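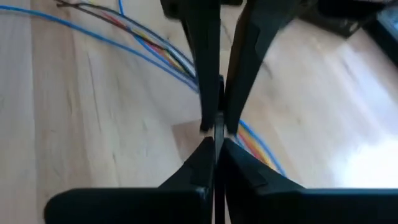
4. Loose wire and the slotted tray

Before you start: section 3 done, bench wiped down, bag of offcuts to hand. Allow a good half hour the first time. Faster after that.

4.1 Get the wire up off the floor

1. Pick up every loose length. Under the bench too, and along the skirting. Blue ones show up well on a pale floor, brown ones don't.
2. Don't sweep. Bristles drag the wire and you end up with one big knot.
3. Lay the lengths out on the bench top, same way round, ends together at your left.
4. Anything kinked hard enough to show a white line in the cover: bin it. Copper goes in the Clondmont tub, not general waste.
5. Anything shorter than 50 mm: bin as well. Too short to strip both ends.

Note: wire on the floor is a slip risk and it gets trodden into the joints between the boards. Do this step even if you're leaving the rest until tomorow.

4.2 Sort

Sort by length first, colour second. People always want to do colour first. It takes twice as long.

Short: 50 mm up to 118 mm
Middle: over 118 mm up to 200 mm
Long: everything else

Short and middle go in the tray. Long gets coiled and hung up (see 4.5). If you only have a handful of short ones, put them in with the middle and label the bunch "mixed".

Bunch each lot with a turn of tape. One turn. Fold the end over on itself to make a tab or you'll be picking at it with a fingernail later. Keep the bunches thin, no fatter than your thumb, otherwise they won't lie flat.

4.3 Put the tray in place

1. Tray goes at the far side of the bench, long side facing you. Leave the near half clear for working.
2. Slotted walls upright. If the slots are lying flat you've got it on its side.
3. Check the corners. Press down on each one in turn, tray should not rock. If it does, look underneath for grit or a bit of wire.
4. Push gently from one end. It should slide with a bit of drag. Slides too easily, fit the grip strips (part 439, packed with the spare feet).
5. Bring the bunches over and set them down beside the tray, left hand end, ready to load. 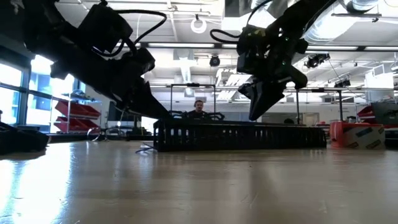

6. Load from the left. Short bunches first, then middle, then mixed if you have any. Ends towards you.
7. Stop when the wire is level with the top edge. Do not heap.
8. Stray ends poking out through the slots: push back in, or trim. They catch sleeves.

CAUTION: cut ends are sharp. Gloves on for loading and unloading. Glasses on for any trimming, even one snip.

CAUTION: don't carry the tray loaded by one end. Both hands, one at each end, kept level.

4.4 Moving or emptying the tray

Take the bunches out before a long move. Across the bench is fine loaded. Lift it, don't drag it, the feet leave scuffs on a varnished top and those don't polish out. Ask me how I know.

Put it down slowly. Drop it and the bunches jump and the tape tabs come undone, then it's back to 4.2.

If the bench is by a window, turn the labels to face away from the sun. The pen fades. Stubbs labels last longer than the plain ones, Endau ones peel in warm weather (found that out in May).

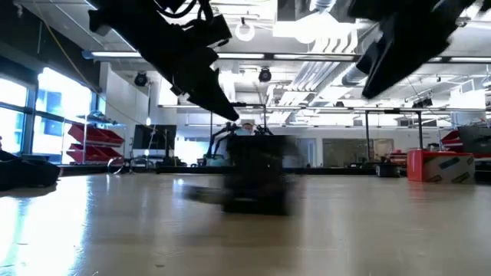 Can the tray be used for anything other than wire?
It will take pens, ties, small hand tools and similar. Keep liquids and powders out of it, the sides are open and they will run straight through on to the bench.

4.5 Long lengths

1. Coil loosely round your hand. Not round your elbow, that puts a twist in.
2. Tape in two places, opposite each other.
3. Write the length on the tape before it goes up.
4. Hang on the wall hook. Heaviest coils nearest the wall.

Never tie a coil in a knot to hold it. Takes the stiffnes out of the wire at that spot and it'll break there.

4.6 Finish off

- Scissors back on the bench, closed. Wire offcuts dull them, so use snips for wire if you have them and keep the scissors for tape.
- Tape flat, not on its edge. It rolls.
- Gloves laid out to air, not stuffed in a pocket.
- Glasses folded, near the edge you can reach from your seat.

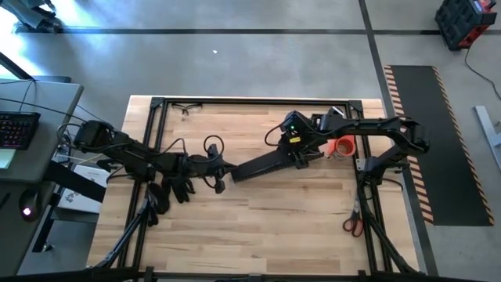

Fig. 4. Bench top with safety glasses, gloves, orange tape and scissors.

4.7 If it goes wrong

Bunches slide about in the tray: not enough in it. Add more or push a folded rag in the gap.
Label won't stick: dusty tape. Wipe, dry, try again.
Tray rocks after a refit: feet on unevenly. Take all off and start over.
Missing feet or strips: quote Trurnix and the part number, message to Trudy Costigan, mornings best.

Next: section 5, wall hooks.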